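Packing Table Talk > Boxes & Mailers > Do you pre-fold your mailers or fold as you go?

mustardseed_maite
Okay, I need opinions. I sell little jars and tins (the shop is called Mustinard, hi if you've ordered!) and I ship everything in brown corrugated mailers, the one-piece kind with the lid attached. They come flat in bundles and I've got 310 of them to get through before the end of January. My sister says fold them all in one go and stack them up. I say fold each one when the order prints, because folded boxes eat my whole spare room. Who's right?

Bemholm_Carol
Your sister. I do an evening of folding with the radio on and then I don't think about it for a week. My hands get into a rhythm and the tabs stop fighting me after the first few.

nanab63
Disagree with Carol, sorry. Leave the lids open on a stack of them and they spread, and then the tuck flaps bend the wrong way when you finally close them. I fold to order. Takes me no time.

Bemholm_Carol
They only spread if you leave them open, Nana! Close the lid. Don't tuck the flaps, just rest it.

nanab63
Then I'm opening it again to pack it. That's folding it twice.

zoi_k
Can I ask what surface you're all working on? I went from a bare tabletop to a green cover over half the table and I love it. The cardboard doesn't skate around nearly as much. Mine's getting scruffy but who cares.

mustardseed_maite
Bare table, and yes, they slide everywhere. My trouble is the side walls. I get one up, go to do the other, and the first one flops back down. Has anyone got pictures of these part way through? The diagram that came with mine is the size of a stamp.

inma_segura
I have some, Maite. Green and white tables, same general style of box as yours by the sound of it. Look at where the rounded tabs and notches are, that's the bit that confuses people.
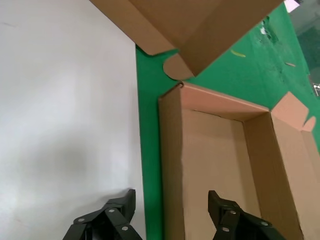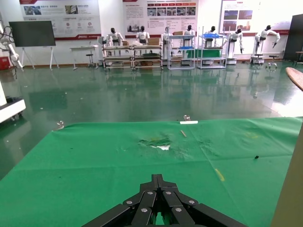
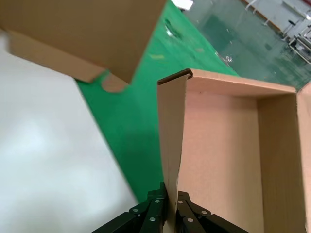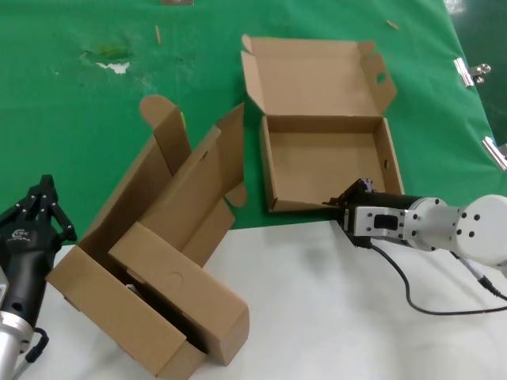
The last one is the most useful to you, I think. You get an open box with its lid standing up behind it, and a half-folded one next to it with the flaps going every which way – a good look at what you're aiming for and what the awkward middle bit looks like.

Re: Do you pre-fold your mailers or fold as you go?

mustardseed_maite
Oh that helps so much, thank you Inma! I've been tucking the lid flaps before the walls were properly up, so of course it all collapsed. Just did four in a row and only swore at one of them.

zoi_k
Crease everything first while it's flat! Run your thumb down each line, hard, then open it out again. Changed my life with the Zelwood ones, they're stiff as anything.

nanab63
Zelwood are too stiff for what I send. I switched to Cloutier and I can fold one while I'm on the phone.

Bemholm_Carol
Cloutier ones went soft on me in the garage. Keep them in the house if you go that way, Maite.

mustardseed_maite
Noted. I'm going to try a compromise – crease the lot flat, stack them flat, and only stand them up when there's an order. My sister is calling this "losing the argument slowly." Will report back when the bundle's gone.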